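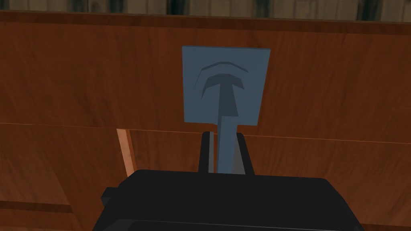
Small Group Rate Filings: Zesden and Neighboring Rating Areas

README for the filings table, 2018 and 2019 plan years

What this is

A flat table of rate change requests for individual and small group health plans, copied by hand from public filings and put into one layout. Each row is one plan in one rating area for one plan year. There are 599 rows. Of those, 302 are for the 2019 plan year and the rest are for 2018.

I started it to answer a narrow question: how different is the increase a carrier asks for from the increase a typical member of its plans would see? The headline number in a filing is often an average over plans, and the way that average is weighted changes from carrier to carrier. Having the plan-level rows lets you do the weighting yourself.

Files

filings.csv — the main table
areas.csv — rating area codes and the counties in each
carriers.csv — carrier short names, full names, and the market each one files in
notes.txt — row-by-row remarks, keyed on row_id
changes.txt — what was edited and when

All files are UTF-8 with a header row. Commas inside fields are quoted. Blank means the value was not in the filing. Zero means the filing said zero. Please keep these apart if you load the table into a spreadsheet, as some programs will fill blanks with zeros when you sum a column.

Columns in filings.csv

row_id: integer, never reused
carrier: short name, matches carriers.csv
market: IND or SG
plan_year: 2018 or 2019
area: rating area code, 1 through 14
metal: bronze, silver, gold, platinum, or cat
rate_req: requested change, in percent
rate_final: approved change, in percent, blank if still under review
members: enrollment used in the filing
members_src: memo, form, or none
csr_load: Y if the silver rate includes a load for cost-sharing reductions, N if it does not, blank if the memo is silent
new_plan: Y if there was no such plan the year before

For new plans, rate_req is always blank. Some filings give a figure anyway by mapping the new plan to an older one. Those figures are in notes.txt and were left out of the main table.

Weighted averages

Multiply rate_req by members, sum, and divide by the sum of members over the same rows. Drop any row where either field is blank. Four carriers had their enrollment redacted in the public version of the memo (members_src is none), and for those only a simple average is possible. Don't mix the two kinds in one statewide figure without saying so.

Small group filings with quarterly changes are entered for the first quarter only. If you need the later quarters, they are in the original rate tables but not here.

Known problems

Georgiev files the same plans under two form numbers, one on the exchange and one off it. Enrollment is given for both together, so it was placed on the exchange row and the other row was left blank.

Nunetti changed its service area between the two years and left the counties around Vuststead. Year-over-year comparisons for area 4 will look odd. The members who lost their plan are not counted in any rate change.

Memos round differently. Most carriers give one decimal place, a few give two, and the values were typed as printed.

The 2019 rows show requests as of Tuesday, August 14, 2018. Several were revised after the first submission in May, and in those cases only the revised request is kept in the main table. First requests are in notes.txt where I saved a copy in time.

Checking

Every row was entered once and then read back against the filing. The 2018 silver rows were read back a second time after a mix-up in the csr_load column. The 2019 rows have not had a second pass.

Use

Free to copy and reuse with credit. If you find a wrong number, send the row_id and the page of the filing — a correction without a page takes much longer to check. Later quarters and the final 2019 rates will be added once they are posted.

Maintained by Corentin Marchal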